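Student Projects > Home and Community Studies > Reports

The Snack Table at Jenbridge: Final Report

Our project began with a complaint, which is probably how a lot of good projects begin. The study room at Jenbridge Hall has a shared snack shelf, and by August everybody had an opinion about it - too messy, too salty, never anything left by nine at night. I offered to look into it for my spring and summer project, and I ended up enjoying it far more than I expected to!

The budget was 200 dollars for 6 weeks, and I kept every receipt in an envelope taped inside the cupboard door (the envelope got very fat). Before buying anything I put out a short survey with 2 questions on it: what do you reach for when you are studying, and what do you wish you could reach for instead? Chips won the first one easily. Fruit won the second, though I have to say that when I bought fruit, a good deal of it went soft in the bowl.

The old shelf was deep and dark and things got lost at the back of it, so I moved everything over to a gray metal table with drawers. People could see what there was, and the crumbs wiped off in a moment. I put napkins and bag clips in the top drawer and labeled it, and I was very pleased with that label.
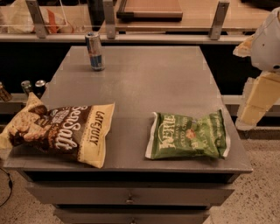 Chips still take up most of the room, of course. A big bag of Late July tortilla chips with sea salt lies down better than it stands up, and it wants nearly half the front to itself, while a smaller bag like the green Kettle potato chips can be tucked in almost anywhere. Tall slim cans do best toward the back, where an elbow is less likely to find them.

If I did it over, I would start the survey earlier and ask the Todiden wing too, as they use the room in the evenings and had plenty to tell me once it was too late to include. I would also buy more bag clips.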